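Wood and Finish, short course
Session 6 handout: reading grain on flat boards
Notes P. Kotian, typed up in a rush, corrections to Mylene Layug please

Recap from last time. Wood moves across the grain, hardly at all along it. If your shelf from February has cupped, bring it in, we will look at the end grain first and then argue.

How the log is cut

Plain sawn (also flat sawn, through and through, same thing near enough). Saw goes straight down the log, board after board. Cheap, quick, little waste. Growth rings meet the face at a low angle, so you get arches and loops up the middle of the board, straighter lines at the sides. The arches are what people call cathedral.

Quarter sawn. Rings close to upright in the end grain. Straight even lines on the face, in oak you also get the ray fleck. Moves less. Costs more. Sorcombe yard will quarter to order but ask early.

Rift. In between. Straight lines, little or no fleck. Good for legs, looks the same on all four sides.

Veneer and printed surfaces. Look at the edge before you say anything. Solid board: lines on the face carry on over the edge and turn into end grain. Veneer: they stop. Printed: look for the same knot twice.

Which way to plane

Look at the side of the board, not the face. Fibres rise towards one end. Plane uphill with them. If it tears, turn the board round, dont just push harder. Cathedral figure is awkward as the slope can change halfway along, so take a thin cut and keep the iron sharp. Scraper for the last bit.

Light

Half of you inspected your boards under the ceiling lights last week and missed the scratches. Low light from one side. Move your head, move the board. Glare hides grain but it shows up dents and sanding marks very well, so use both. Pale woods are the worst for this, ash, maple, birch, the lines are faint to begin with.

Two views of a pale table top, the second much closer, with glare across the middle and looped grain at upper right. 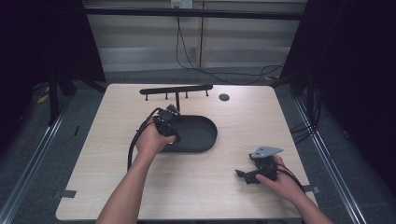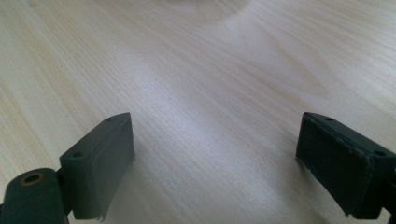 Finish for pale boards

Oil yellows. Some people like that. Water based varnish stays nearer the raw colour but raises the grain, so wet the board, let it dry, knock it back with fine paper, then coat. Thin coats. Leave the first one overnight even if the tin says 15 minutes, the tin is optimisitc.

White soap finish: nice, soft, needs redoing. Not for kitchens.

Test on an offcut from the SAME board. Write on the back what you used and how many coats.

For next session, 11th July
Bring one offcut, face and end grain both clean. Pencil in the rings on the end and mark your planing direction on the side. Read the Funell chapter on drying, skip the tables. Mylene has the spare copies.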